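The Day Our Delivery Robot Got Lost in the Sunshine
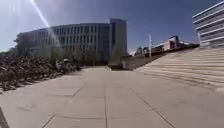

The plaza, with the steps on the right and the rock bank on the left.

Print this article | E-mail to a friend

I spent part of August walking behind a six-wheeled robot called Stoteo, carrying a red stop button and a melting granola bar. Best job I ever had! Then one afternoon, at 2, it quit listening to its map.

Melina Karras had the laptop. She saw the position estimate slide sideways — the software had Stoteo over by the rocks while I was looking right at it out on the tiles. It believed the software, of course, and turned hard toward the stairs to "correct." I hit the button. It kept rolling for a good second, long enough for me to say something my mother wouldn't like.

Kwesi Ackah went through 1,525 log entries that night (he likes logs, I don't get it). The paving all looks alike to the matching program, and sun glare had wiped out landmarks it wanted on the buildings. The slow stop was a separate bug, a radio message waiting in line behind video. That one scared us more. Stop messages go first now, and we've run 100 button tests since.

Contact us | Copyright Dallora Magazine | Back to top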